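Mestville Table Settings: README

What this is

A set of 2348 stills of small food layouts on a tabletop: boards, bread, plates, trays, paper. It was put together for people who sort or label pictures of kitchen work. The earlier Brusside set promised "everyday kitchens" and delivered mostly clean counters, so we would ask you to read our own claims with the same suspicion.

What you get

There are 19 layouts, each kept in its own folder with a plain text note listing the items. The notes were written before the pictures were checked. In 2 folders the note and the pictures disagree, and we have left both as they were. If you need clean labels, go by the pictures.

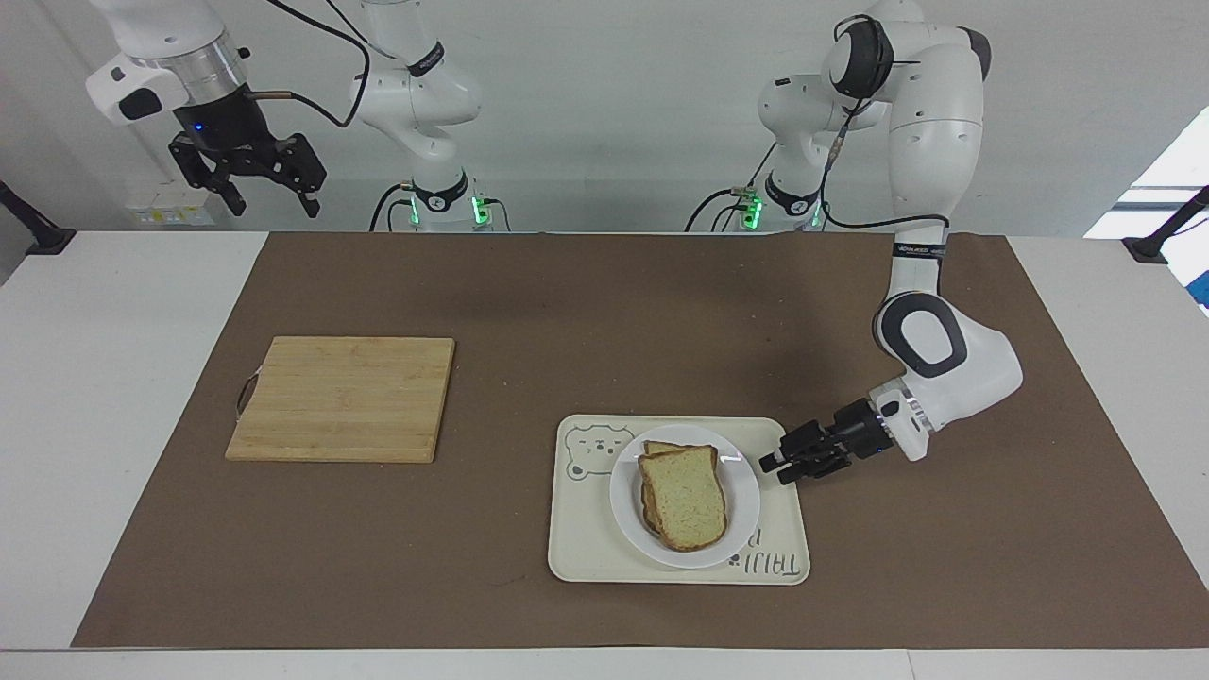 Bread layout on brown kraft paper, with the empty bamboo cutting board at left.

Paper covers most of the table in this layout, with narrow strips of white left along the edges. It has creases and a few faint marks. Don't train anything to call those crumbs. The grain stripes on the board have also been labeled as knife cuts more than 44 times, and we doubt we caught every case.

Known problems

"Bread" is one label for everything from rolls to sliced loaves. The Kassab list has finer names, but our labelers couldn't agree on them and we dropped it in March.

An empty board is marked "unused" in the notes. All that means is empty at that moment. Please don't count it as evidence of anything else.

The layouts are tidier than any kitchen we have worked in. Results on this set say very little about a real counter at dinner time.

Upkeep

Taltance hosts the files. Corrections go in the changes file, one line each, with the folder name first.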